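Blind Tiger Supper (restaurant format)

A blind tiger supper is a dinner service where the guests pay up front and don't learn the menu until they sit down. I've been keeping this entry going for a while now, and I cooked a fair number of these myself, so forgive me if I wander off into the kitchen now and then. The name gets mixed up with the old term for an illegal bar, which is where it was borrowed from, but there's nothing illegal about it (as long as the place has its permits, and please have your permits).

Origins

Most people I've talked to trace the format in our part of the state to Jardine, a lunch counter in the town of Raradley that had a dead dining room every evening after three. The owners sold 32 seats at one price, cooked one menu, and locked the door when everybody was in. That was in January, the slowest month there is in this business, and they sold out before the flour order came in! Other places had done set menus long before, of course. What was new at Jardine was taking the money first, and I still think that's the whole trick.

Otero picked it up next, with 45 seats and a longer menu, and for a while the two places traded weeks so they wouldn't be fighting over the same customers. I ate at both. Otero had the better bread and Jardine had the better everything else -- I've lost friends over that opinion.

How it works

Tickets go on sale a couple of weeks ahead. The kitchen asks about allergies when you buy, and that's the only question you get. A typical supper runs five courses, sometimes six, with one seating and one start time. If you show up late you join at whatever course is on the table.

For the cook it's a dream. You know exactly how many plates you need, so you buy exactly that much fish. Waste drops to next to nothing. A regular dinner service makes you guess every single night, and I guessed wrong a lot (ask me sometime about the halibut).

The money

A full room at Otero brought in nearly 4000 dollars in a night before costs. Jardine's fixed costs for an evening, meaning staff, gas, linens and the dishwasher's cab home, came to 900, and that was settled before anyone lit a burner. Food was on top of that. You can't get rich on one supper a week, but you can cover a bad stretch of lunches, and for a small place that's often the difference between keeping the lease and handing back the keys.

The weak spot is refunds. Everybody has a different rule. Jardine let you pass your ticket along to a friend but never gave cash back, while Otero gave a credit toward another supper. I like the Otero way better as a customer and the Jardine way better as somebody who has had to make payroll.

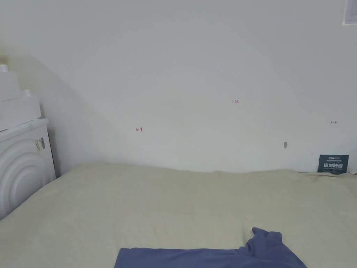 Ayodele Lawal wrote in to say I'm too easy on the no-refund rule, and that a kitchen with a waiting list can resell a seat in an hour, so keeping the first person's money is just getting paid twice. Fair point, and I've added it here. I'd only say that most places don't have a waiting list.

Variations

The Drullitz style drops the courses and puts everything on the table at once in big dishes. It's louder and cheaper to staff, and you need a lot more serving spoons than you think. There's also a lunch version, which I've never seen work, though I'd love to be wrong about it.

Some kitchens now send the menu out the morning of the supper. Purists grumble that it isn't a blind tiger at all at that point. I go back and forth. My mother would never have bought a ticket without knowing what was for dinner, and she was a very good customer.

See also: prix fixe, supper club, pop-up restaurant

Last updated May 5, 2020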